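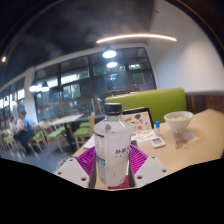 No. 31, p. 7

HELP WANTED: TABLE RESETTERS / LUNCH HELPERS, Bonsu Rice Counter, Todell

We need people. Three of them, for lunch, starting July if you can manage it. Saturday is the big one so please don't apply if Saturdays are out.

What it is: small place, rice bowls mostly, a shared table that fills up at 11:30 and stays full till we shut the doors. Your job is the table. Bottled water out, rice out, menus straight, old packets gone. Then the next people sit down and you do it again.

The work, more or less

Bring bowls out from the counter. Rice goes out in the white bowls, full, no dents from the scoop.
Bottled water when asked for. Label facing the guest, cap on, let them open it.
Small bottles get wiped and go back near the bowls. Check the caps, they wander off.
Paper menus: toss the ones with sauce on them, put out clean. If the menu stand has been shoved around turn it back to face the seats.
Wooden tabletop gets a damp cloth, then a dry one. No spray on the wood please!! We have had this talk alot.
Empty packets off the table before anybody new sits down.
Restock water from the back. Cases are heavy, use the cart.

Who we want

Quick hands, decent mood. Experience nice, not needed. You should be able to stand for a full shift and carry a tray. Reading Chinese is a help for the drinks shelf because a good part of the stock has Chinese labels, but we can show you which is which in your first shift.

Hours: 10:45 to 3:30, three to five days a week, you tell us which. Paid training on the first two shifts. Tips split same day. Staff meal after close, and yes you can take rice home.

We also have one opening at the Barkville counter, evenings, same work but more takeout bags and less table. Say so in your note if thats the one you want. Barkville closes later, so check your bus.

How to apply

Come by the Todell counter between 2:30 and 3:30 any open day, ask for the lunch lead, bring something with your phone number on it. Resume fine, scrap of paper also fine. Do not come at noon. We can't talk at noon.

Or leave a note in the Bonsu box at the Stiklow Market service desk, we pick up from there twice a week. Write LUNCH or BARKVILLE on the outside.

Trial shifts are one hour, paid. We call everybody back either way, usualy within 7 days.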